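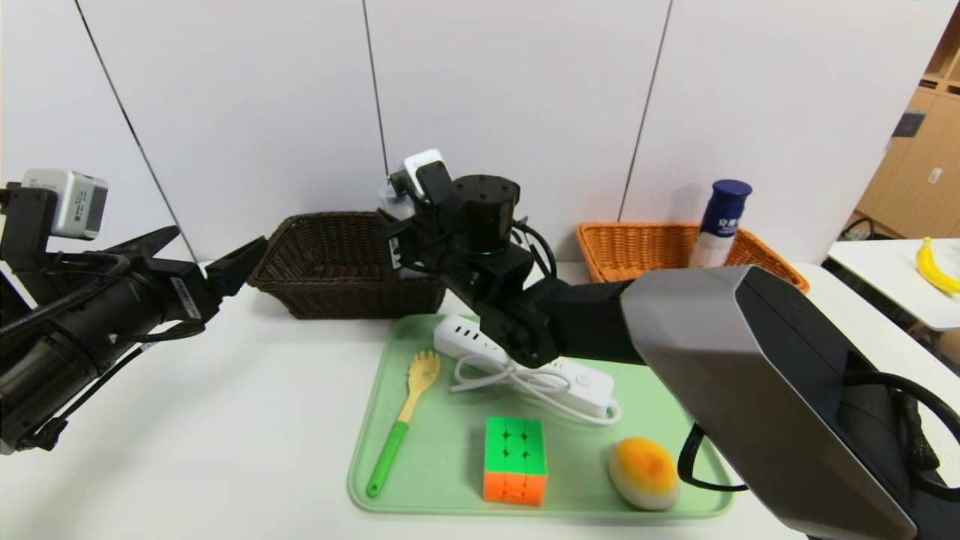
The sorting table, with a mixed tray and the two baskets behind it.

Progress report to the Winon Fund
Household Sorting Project, Brimesach House
Aug 30, 2018

Dear Sosina Lencho,

Thank you for your patience with this one. I had hoped to get it to you before the summer was over, and I suppose I have just managed it. There is a fair amount to tell, so please forgive me if I wander a little.

When we wrote in June we were still working with cardboard boxes and a long folding table that wobbled whenever anyone leaned on it. Your second payment has taken care of that. We now have plain white tables that wipe down in a moment, and a stack of trays that we use for everything. The green ones have become the favorites. They are a soft minty color, and nearly anything you put on them shows up well, which matters a good deal to the members whose eyesight is not what it was.

The idea is the same as in our application. A tray goes out with a handful of ordinary household things that don't belong together, and the person at the table decides where each one should live when it goes home — kitchen drawer, toy shelf, desk, hall closet. We started the year with very tidy trays, all spoons or all toys, and they were dull. The mixed ones get people talking. A tray with a power strip, a green-handled spaghetti server, a puzzle cube and a squashy toy that might be a fried egg or might be a bun can keep a table going for most of a morning. (The egg people and the bun people have not settled it, and I don't expect them to.)

The power strip deserves a word of its own. Cords were the thing members most often told us they had given up on at home, so we put one on the trays with its cord only loosely coiled, the way it would come out of a drawer. Valter Dahlgren, who leads the Thursday group, has been teaching a simple wrap-and-tuck and sending people home with a fabric tie. It's a small thing and it has been the most requested session of the quarter.

The baskets came from Otine, who gave us a good price on them. We chose brown and orange wicker so that nobody would have to read a label to tell them apart. Brown is for whatever is ready to be put away. Orange is for things that need a second look, such as a bottle that ought to be checked before it goes back under the sink. We did try a third basket for "don't know" and it filled up so fast that we took it away again.

Now to numbers. We have held 26 sessions so far, against the 30 we promised by this point. Five were lost when the ceiling in the east room had to be repaired, and one of those was made up in the evening. We plan to fit the other four in before the winter break. Of the $1,000 set aside for equipment, $100 is left, and with your agreement we would like to spend it on more ties and a few extra kitchen tools. The wooden-headed ones are well liked because they are light in the hand.

One change we would ask you to approve: the home visits. The plan called for one visit per member at the end of the course. Several members have said they would much prefer it in the middle, while there is still time to come back and ask about whatever went wrong with the closet. Nic Aodha, who are providing the transport, say they can manage the new dates at no added cost.

What is still unfinished is the take-home booklet. The text is written, but it is far too long (my doing, I'm afraid) and needs cutting before it goes to the printer. I will send you the shortened draft with the next set of receipts.

You asked whether you might sit in on a session. Please do! Mornings are liveliest, and we would be very glad to set a tray in front of you.

With warm thanks from all of us at Brimesach House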